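Progress report, Nelau student robotics club
September 18, 2025
To: Marta Kravchuk, Ornora small grants

Hi Marta, quick one before the next session, sorry its short.

Spent so far: 1,000 of the 2,000. Mostly cables, printed marker cubes, and one replacement gripper from Tronico (second one still on order). Receipts coming separately.

Students: 18 signed up, two teams. Yatsenko team does the arm and the code. The other team does the demos, meaning they handle the cloth with the hand-held grippers and record it so the arm has something to learn from. Kittipong Klinhom runs both until we find a second mentor.

Recordings: 78 usable folding runs. Wanted more by now. Lost a batch early on when the marker cubes were mounted wrong and tracking kept dropping out. Fixed, cubes are glued now.

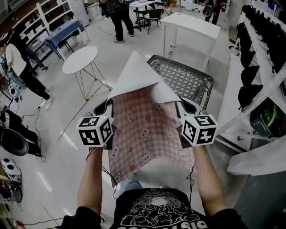

Small towels were easy and everybody got bored of them, so we moved on to bigger and floppier fabric. Much slower. Corners are the hard part, you can't feel anything through the grippers and new kids pinch too far in. Kittipong wrote a one page how-to and its helping.

Still to do: first training run on the arm, then teh open evening in November. Would like to put what's left toward storage drives and the second gripper. Is that ok under the equipment line? Need a yes or no before we order.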